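说个最近越看越不对劲的东西：“天然大理石台面一辈子不用管”。这话我在 Fladton 的建材市场听了一下午，每家店都这么讲，连停顿的地方都差不多。

先说我的立场：我不反对石头，我家窗台就是石头的。我反对的是拿“天然”两个字当保修卡用。大理石主要成分是碳酸钙，碰到酸就会蚀，柠檬汁、醋、番茄酱、红酒都算。这是初中化学，跟产地和价格没关系。

店员的标准答复是“我们做过防护处理”。我追问是什么防护剂，多久补一次，他翻了半天册子，最后说“看使用情况”。看使用情况的意思就是没有数字。

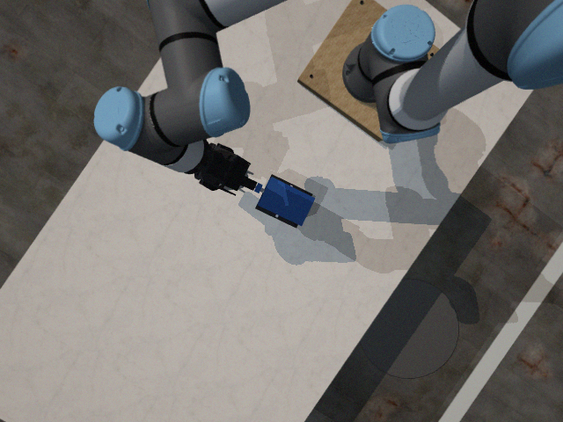

Fadlow 居家材料读书会 · 台面小组

继续。浅底细纹的白台面这几年特别流行，样板间里几乎是默认款。我承认好看。可样板间里没有人切柠檬，也没有人把刚煮开的锅顺手一放。拿那种环境下的效果来谈耐用，我觉得没什么可谈的。

组里 Treasa Brophy 跟我意见相反。她用了6年大理石，说蚀痕多了以后反而有味道，欧洲老厨房都那样。行，这个我接受，前提是买之前就知道会变成那样。问题在于卖的人讲的是“永远如新”，买完来投诉了才改口讲“岁月感”。

还有人拿 Breathnach 那本选购手册来反驳我，说里面写着“日常使用无需担心”。我去翻了原文，那一页的脚注写的是“日常使用指及时擦拭”。及时是多及时？没写。字号小到我得把手机举起来放大看。

价格也顺便讲一下。我问到的一个报价是每延米1612，听着还行，但不含开孔、磨边和背部挡水。加完这些再问，对方就开始说“要上门量了才知道”。量尺费又另算。我不是说人家骗人，我是说第一个数字基本没有参考价值。

然后是所谓“石纹瓷砖和真石头一眼就能分出来”。我很怀疑。Enda Mulligan 上次带了小样来让大家猜，自称懂行的几位猜得并不比别人准。隔着一臂远，灯光一打，印得好的纹路足够骗过大部分人。真要分，看侧面断口，看纹路是不是一直走到里面去，别只盯着正面。

渲染图更别信。商家发来的效果图里，纹路怎么走都顺，接缝在哪儿都看不见。实际的大板尺寸有限，转角怎么拼、纹路对不对得上，这才是最后让人生气的地方。签合同之前请对方在你选的那块板上画出切割线，不肯画的，我建议换一家。

说到颜色。米色系现在被吹成“百搭又耐脏”，前半句我不争，后半句存疑。表面带点颗粒感和杂色的确实不太显灰，可水渍和油印是另一回事，光从侧面过来的时候很明显。看样品一定要换几个角度，最好带回家放在自己厨房的灯下面，早上看一次，晚上再看一次。

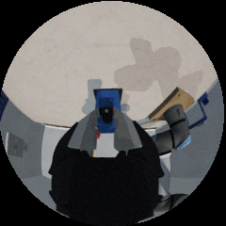

米色表面与投在上面的影子

有人问那我推荐什么。我不太想推荐，因为一推荐就会有人问我是不是收了钱（没有）。我只说自己怎么试：找店里要一块边角料，滴醋，滴酱油，放一晚上，擦掉看印子。店家不给边角料的，我默认他们知道结果。

Gearóid Mulcahy 提醒我这个试法也有漏洞：小块样品有时候单独封过，跟现场装的不一定是同一批处理。有道理。所以还要在合同里写清楚防护剂的型号和施工遍数。我见过的合同里，肯写这一项的只有2份。

防护剂这块水也很深。Trokura 那款宣传最长能管53个月，我问测试条件，客服发来一张海报。海报不是测试报告。我又问了一遍，又发来一张，配色不一样。

另外别被“食品级”三个字带走。食品级讲的是接触食物安不安全，跟耐不耐酸、会不会留印是两码事。我看到好几个帖子把它当成耐用指标在夸，评论区还一片感谢。

Pouran Ahmadpour 说我把买台面搞得像打官司。可能吧。她家四月要装，选的还是白色大理石，合同我帮她看过了，防护那一条是后来手写加上去的，双方都签了字。

等她家装好用上一阵，我再去滴醋，她同意了，只许滴在水槽旁边那个角上。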